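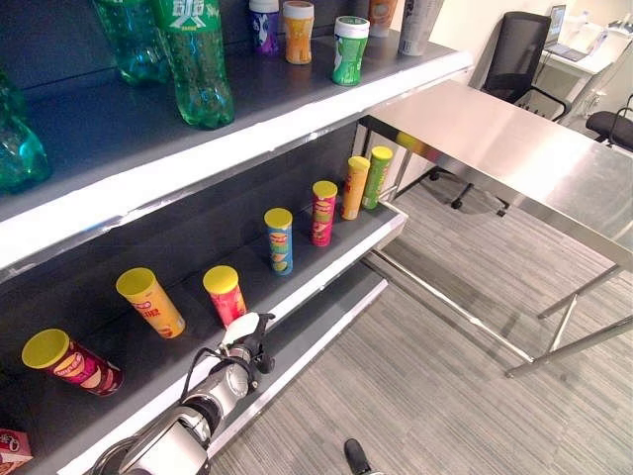
Green plastic bottles on the upper shelf, snack canisters on the lower one.

Yanti Saragih had already eaten half my fries by the time I got my notebook open, so I knew we were going to get along. She writes the flavor names for Kellix, a small snack company in Tevis, and I've wanted to meet the person behind "Sunday Pickle" for as long as I've been buying it (which is a long time, ask my dentist).

"People think I sit in a room with a bowl of chips and wait for lightning," she told me. "Mostly I sit in a room with a spreadsheet."

The spreadsheet has 916 rejected names on it. I asked for the worst one and she covered her face. "Damp Garlic. I was tired! I thought it sounded like a garden after rain. My boss read it out loud in a meeting and then just put the paper down."

She grew up in Sumport, over her parents' corner store, and did her homework behind the register. That's where she got the habit of watching people choose. "They'd pick up two bags, read both, and buy the one they couldn't say properly. They wanted to try saying it to someone at home. I loved that."

Before snacks she wrote greeting cards for Wuisan, four years of them, mostly get-well and new baby. She says it was the best training she could have had, even though the pay was awful and the office smelled of glue. "You get 40 words at the most, and half the people buying it don't know what they want to say. A chip bag gives you two words. After cards I thought, fine, two words, I can do two words."

Can she, though? I wanted to know how long a name takes. Sunday Pickle took an afternoon. The one after it, a smoky onion thing that ended up as "Back Porch," took from the first week of January until June, and she still isn't sure about it.

"My husband says it sounds like furniture," she said. I told her I'd buy it. She told me I'd buy anything, and reached for another fry.

Her biggest ally at work is Fikri Pelupessy, who mixes the actual seasonings and has firm opinions about cumin. They argue a lot. He once sent her a sample marked only with the number 336 and refused to say what was in it until she'd named it from taste alone. She came back with "Uncle's Toast." He hated it for a week, then had it printed on a mug.

I asked if strangers ever write to her, and her whole face lit up. A woman wrote in to say her son's first two-word sentence was "Sunday Pickle." Yanti keeps that letter in her desk, under the spare batteries. She's also had a very long one from a retired teacher who objects to the missing verb in all of her names, and they've been writing back and forth ever since.

"He wants me to do one with a verb, just for him. I've got a few. They're terrible so far."

She wouldn't tell me any of them, but she did write one down on a napkin, fold it up and put it in her own pocket. Then she ordered us more fries.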